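I got up at 4:40 in the morning to watch a rocket not go up. The hold came with six minutes left on the clock, and by the time they called it a scrub my coffee was cold and the sky behind the house had gone from black to gray. I went back to bed for an hour and then to work.

I have been following launches for a long time now, mostly the small stuff. The big crewed flights get plenty of coverage and I watch those too, but what I like best is the small satellites that ride along in the leftover space. A school or a club or a company with a rented garage builds a box, somebody bolts it to a dispenser, and for a few months there is a new thing overhead that you can listen to with a cheap radio and a bent piece of wire.

The one I was up for is called Plekari. It is a student satellite, the size of a loaf of bread, and it has been ready to fly for a very long time. The original plan had it going up two years ago. Then the rocket it was booked on got pushed back, and the company selling the ride moved it to a different rocket, and the new rocket had a different vibration spec, so the whole thing had to go back on the shaker table. One of the antenna hinges cracked during the retest. They wrote it up on their project page with more detail than most companies would, including the torque they had been using on the screws and why it was wrong.

I wrote down the new numbers they published in December, because I want to have the receiver set up before it flies. The main beacon is plain Morse at a slow speed, with battery voltage and one temperature reading. After that comes a burst of packet data, which I can decode with software if the signal is strong enough. My antenna is on the west side of the roof and there is a big maple to the east, so I lose the first part of most passes and do better at the end of them.

I had a bad night's sleep before the scrub and a worse one after it.
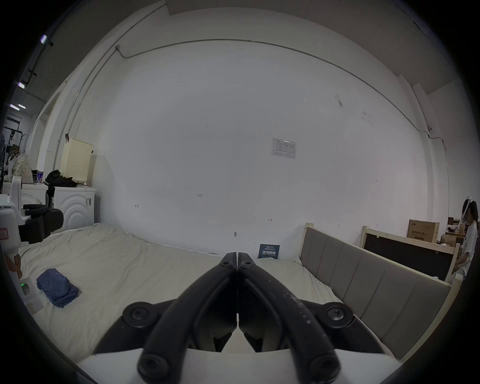
*The bed, with the blue cloth folded on it.*

The second try is supposed to be within the next couple of weeks, depending on the range. I don't have much faith in the date. The Petek upper stage has had valve trouble before, and the hold this time was called on a pressure reading in the same part of the vehicle. The company statement was two sentences long and said the team was reviewing data. That can mean a loose sensor or it can mean taking the stage apart.

I should say something about how the listening works, because a couple of people asked in the comments on my last post.

A satellite in a low orbit crosses the sky in ten minutes or so. You get a few usable passes a day, and many of them are too low to bother with. You need a set of orbital elements, which are just numbers describing the orbit, and a program that turns those numbers into times and directions. I use one called Clukix. It is not pretty and the menus make no sense until you have used it for a month, but it runs on my old laptop and it corrects for Doppler shift without me touching anything. The shift matters. The signal comes in high in frequency as the satellite approaches and slides down as it goes away, and if you don't follow it you lose the packets.

The trouble with a fresh launch is that there are no good elements for the first few days. When a rocket drops off a bunch of small satellites at once, they come out in a clump, and tracking radar sees a string of dots without names. It can take weeks to sort out which dot is which. The way it often gets done is that people on the ground listen, note the exact time the frequency slides through the middle, and compare that with where each dot was. If enough people report, you can match the signal to the dot. I have done this for two satellites so far. One match held up. The other one I got wrong, and a man two states over had it right a day before I posted.

Last year I did the same thing for Jallitz, which some of you will remember. It came off the dispenser fine and sent beacons for 119 orbits and then quit. No warning in the telemetry that I could see. Battery voltage was normal on the last pass I caught, and on the next one there was only hiss. I kept checking for a month after that, mostly out of habit. Every so often one of these dead satellites wakes up when the batteries fail in a way that lets the solar panels run the radio directly, so it talks in sunlight and goes silent in shadow. Jallitz has not done that. It will come down in a few years and burn up.

I went back through my recordings from Jallitz while I was waiting out the hold, and I noticed I had been careless with my notes. Some files have the time in local, some in UTC, and a few have neither. For Plekari I am going to do it properly:

- all times in UTC
- one folder per pass
- raw recording kept, even when I hear nothing
- antenna direction written down at the start and the end

The empty passes are worth keeping. With Jallitz I deleted most of the recordings where I heard nothing, and later the team asked if anybody had audio from the first day. A weak signal can sometimes be dug out of the noise once you know exactly where to look. I had nothing to send them.

On the hardware side, I replaced the coax going up to the roof. The old run had water in it at the top connector - green inside when I cut it open - and I suspect it had been bad since spring. The new cable is a thicker type with less loss. I also moved the preamp from the desk to the mast, where it should have been in the first place. Weather satellite pictures came in noticeably cleaner that same evening, with less snow at the start of the pass. The maple is still the maple.

I don't know yet if I will get up for the next attempt. The window opens a few minutes earlier each day, so it would be before 4:30. The stream gets archived and I could just watch it over breakfast. But the first pass over here would come a little after separation, low in the southwest, which is my good side, and if the beacon is running by then I would like to hear it live.

I'll post the frequency and my recording if I get anything. If you are listening too, please put your rough location and antenna type in the comments along with the time. Reports without a location are hard to use.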